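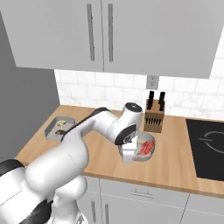 Somton took the purse bid for the Debnath title defense, and the number was lower than I had guessed. The split is 79 percent to the champion, with the rest to the challenger before sanctioning fees. Cisternas wanted the fight in July and a rematch clause. They got the month.
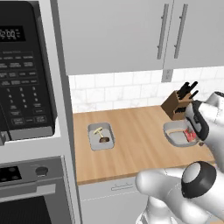 Posted by Nusrat Abeysekara
February 27, 2024

The venue holds roughly 2000 for boxing, so the gate won't cover much. The money is in the Miditel stream. Sandamali Debnath has gone the distance in her last 2 fights, both on the outside behind the jab - a bad style for selling subscriptions, a good one for keeping a belt. I have her by decision.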